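Skokley hand demo group, minutes
2 March 2025, upstairs room, Hamton

Present: six, plus two on the call (one dropped out during item 3, came back for item 5)
Apologies: two

1. Last minutes
Agreed. One correction: the February total was for bedroom sessions only, not bedrooms and kitchens together. Amended.

2. Where we are
Target is 3000 usable demos for the bedroom set. 1000 in and checked. Another 239 uploaded and waiting to be looked at. Kitchens on hold untill the bedroom set is done, no one objected.
Task wording stays as it was: take one thing from the box, lift clear of the flaps, put down on the bed, let go, back off. One thing per demo. People still doing two in a row without stopping the recording. These have to be split by hand and it takes ages. Please stop.

3. Hand-held grippers
Long discussion.
- Pivot screws working loose on the older pair. Check before each session, not after. Small screwdriver to live in the kit bag.
- Finger pads: clean between homes. Spare pads with Etero, reorder when down to the last set.
- Squeeze: several people closing far too hard on bottles. Robot copies whatever we do so a crushed bottle in the demo is a crushed bottle later. Close till it holds, then stop.
- Smooth bottles with rounded lids: grip the body, keep the pads off the lid. Asked if this goes for tubs as well. Yes.
- Speed. Slower on the lift, normal everywhere else. Some of the February ones are so slow they are no use either.
- Both grippers to stay switched on even if only one is doing the work.

4. Remote control v. hand-held
Usmani trial of driving the arm from the desk. 300 runs planned, not started. Delay on the line still bad enough that people overshoot and then wait. Two members want to drop it, one strongly for keeping it as some jobs can't be done with the hand-helds (the arm reaches differently from a person). No decision. Bring back next time with a side by side of the same box task done both ways.

5. Homes
Agreed again that bedrooms are not to be tidied first. Bedding, toys, cables, leave it all where it is. Only move anything sharp or breakable within reach of the box.
Flaps: leave open but do not tape back. Torn boxes fine.
Paperwork: consent sheet signed before the bag is opened. Three sheets missing from Skokley homes, to be chased.
Lighting: curtains however the household has them, note it on the sheet.

6. Checking
Checkers want a reject reason every time, one word will do (dropped, blocked, double, fast). Blank rejects will be sent back.
Question whether a dropped item then picked up again counts. Kept, but tagged seperately. To review once there are enough of them.

7. AOB
Kit bag zip broken. Replacement bag agreed.
Room double booked next month, may have to use the downstairs one.

Actions
- Split the double demos: checkers
- Screwdriver and new bag: kit
- Chase consent sheets: Skokley
- Side by side for item 4: Usmani desk team
- Reminder about squeeze to all demo people: secretary

Closed 8.50pm. Next meeting date to be sent round.

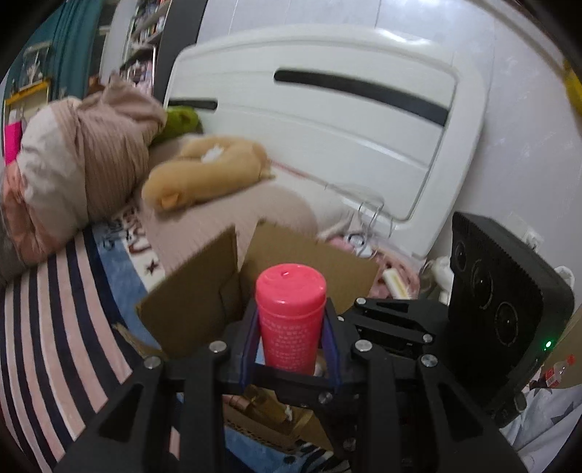 Item 3: pink bottle held by the body, pads either side, open box on the bed.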